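Trisstead Two-Finger Gripper Kit: a workshop review

I paid $209 for the Trisstead kit in August, and I've now had it long enough to stop being polite about it. The product page says it will "take on the fiddly jobs at your bench." I had my doubts about that line when I ordered and I still have them.

What you get is a bag of black plates, a bag of screws and a linkage that has to go together in the right order. The manual skips the order. I built mine at the Peltgate shared workshop over two evenings and took it apart once in between, because one finger was on backwards and the drawing could be read either way. The screws are decent. The plates are flat and stiff, and I have no complaint about the finish.

My test was old computers. We strip a lot of them at Peltgate, and pulling the hard drive caddies is dull work that I would happily hand over. The caddies have big blue plastic tabs, so I figured that if the gripper couldn't manage those it couldn't manage much.

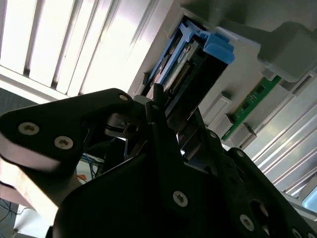
Reach is my first gripe. The fingers are wide for the kind of space you find in a computer case, and you spend far more time planning the approach than you would spend just using your hand. The software lets you save positions, which sounds great until somebody nudges the case an inch and all your saved positions are junk. Trisstead claims the linkage is good for 1000 cycles before it needs tightening. I was back in there with a hex key after 90.

Second gripe, force. There are three settings and the gap between low and medium is huge. Low slides off plastic. Medium makes me nervous anywhere near a circuit board, and I never found a use for high. The Wedier kit costs more and gives you a proper dial, so if you're working around parts you want to keep, look at that one first.

Loose cables are another headache. Tie them back before you start, every time.

Would I buy it again? At $209, no. At half that, for someone who likes adjusting things, maybe. 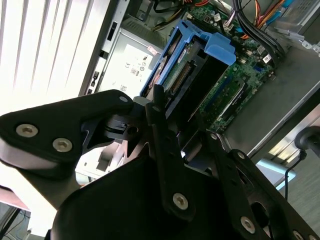

Nuria Kassa wrote in to say I'm being too hard on it. She put strips of bicycle inner tube on the fingers of hers and says the low setting now holds plastic tabs fine, though she agrees the manual is a mess. I've cut two strips and will try it when the glue arrives. I still think rubber pads should come in the box.

Ibsa Weldu
Sat 25 November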